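Re: [procurement-watch] Guarding contract at the Tarnby depot 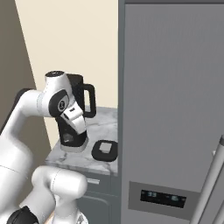

Render: white arm at the coffee machine

From: Justinas Uibo
Date: 3/13/24

On the Tarnby depot, Carys wrote:

> The ministry's answer came back this morning. They say the move from
> military guards to Diletti staff is "cost neutral over the life of the
> contract" and that 50 soldiers have gone back to their units as a
> result. They also say armed posts are still under military command.
> I think that deals with most of what we asked in November, and I'd
> suggest we close this one and move on to the catering and transport
> lots. Does anyone object?

I object, I'm afraid.

Cost neutral compared with what? When I read the answer I went looking for the baseline and there isn't one. The letter gives a total for the contract and no figure at all for what the army was spending on the gate, the perimeter and the fuel store before. If they have counted full salaries and housing for soldiers who are still being paid and housed somewhere else, then of course it comes out level. I could make my own gas bill cost neutral that way.

Then the 50 soldiers. Gone back to which units? The letter says "returned to core duties", and I have seen that phrase in every answer of this kind for years. It might be true. It might also mean that 50 posts were left unfilled and have now been struck off the list. Carys, did they send an annex with yours? My copy stops at page 6 and the text refers to a table on page 12.

The bit about armed posts bothers me most. "Under military command" is what the letter says. It does not say the people in those posts are soldiers. The Diletti tender had a line for weapons training and another for secure storage on site, and I would like to know why a firm supplying unarmed gate staff was asked to price either. Perhaps it was lifted from an older template — that does happen — but then somebody should be able to say so in one sentence.

Also, Rusance. They are named as subcontractor for the night shift in the award notice and they are missing from the ministry's letter altogether. Either they dropped out or the ministry is only counting the main contractor's people. If it's the second, every headcount in that letter is too low, and so was every headcount they gave us for the Butkienė barracks, where the same two firms have the work. I raised this over Butkienė and was told it would be "reflected in future reporting". I can't find it reflected anywhere.

I don't think there is a scandal here, before anyone starts. My guess is that they don't have the numbers, and the letter was written by somebody who had to send something before the deadline. That is still a reason to keep the request open.

What I'd ask for, in one short follow-up:

- the missing pages, including the table
- headcount with subcontractors, day and night shown separately
- who employs the people in the armed posts
- what the old arrangement cost, and how that was worked out

I can draft it if people want, though I'd rather 2 of us signed it. The last one I sent alone sat in an inbox until I rang them.

As for catering and transport, by all means start, but I wouldn't use this letter as a model of a good answer.

Justinas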